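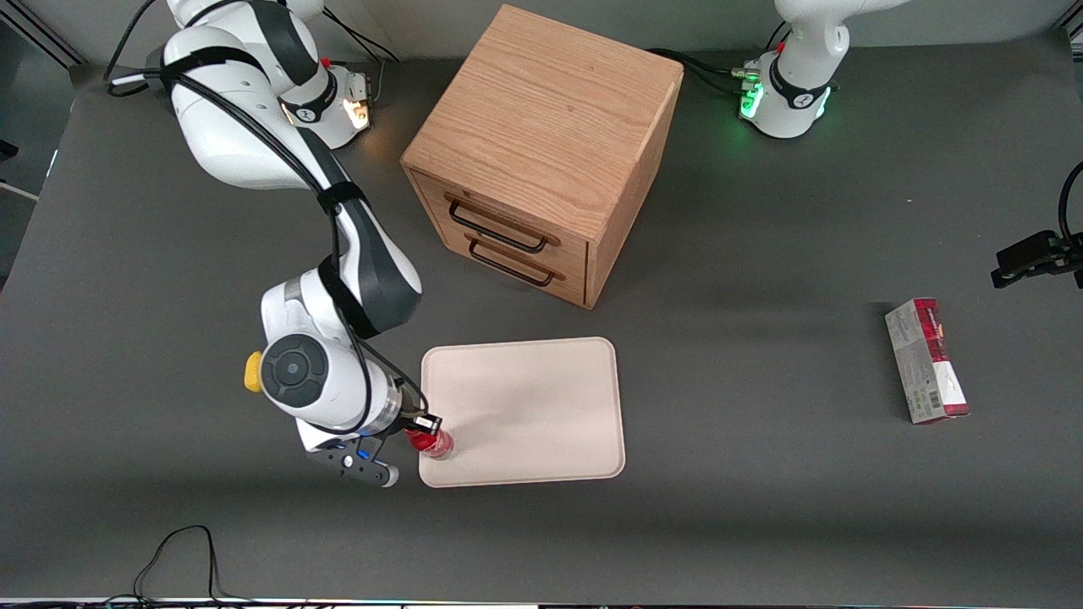
From: Helmi Tuominen
To: Brullgate home and workshop list
Date: 5/29/23
Subject: Re: Small two-drawer cabinets for the worktops

Hello all,

Answering Teemu's points in the order he made them. His message first, trimmed a little:

> We have had the sample cabinet from Coutinho for a while now and I would
> like to settle whether we order more. My worries are these.
> 1. It takes up a fair bit of table for only two drawers.
> 2. The handles stick out and I think sleeves will catch on them.
> 3. People will put cans and cartons on top of it and the oak will mark.
> 4. If we also keep the trays, is there room left to work?
> The Wosia plastic ones are cheaper and they stack.
> Teemu Peltonen

1. It does take up space, but most of that is depth, and the back of the table is where we put things down and forget them anyway. Pushed to the back it leaves the front clear. I measured ours at 400 mm deep with the handles. The Trernedstead tables are deeper than ours, so they should have less trouble.

2. I have caught a sleeve once. The handles are plain black metal loops and they stand out only slightly from the drawer fronts. I would still choose them over a knob, as you can hook one finger through and pull with the other hand full. If it bothers people we can ask Coutinho for the flush version, but that adds to the price and the wait.

3. Agreed, and I would rather we made a rule of it now. Nothing wet on the top. Cans and small boxes go in the tray or beside it. The grain on the top is the nicest thing about the cabinet and a ring from a can will not sand out easily. I have a tin of hard wax oil here if anyone wants to treat theirs before use.

4. Yes, with the tray directly in front of the cabinet. I tried it to one side first and kept reaching across. The one drawback is that the lower drawer needs the tray moved before it will open fully, so keep the things you seldom need in that one. The beige trays with the rounded corners are easier to wipe out than the old square ones – crumbs and dust no longer sit in the corners.

On the Wosia units, they are cheaper, and for the store room I would buy them. On a worktop they slide when you pull the top drawer. I had 2 of them last year and gave both away.

The order number for the oak cabinet is 554 in the Coutinho list. Please reply to the list and not to me alone if you want one, with the name of the room it is for.

Helmi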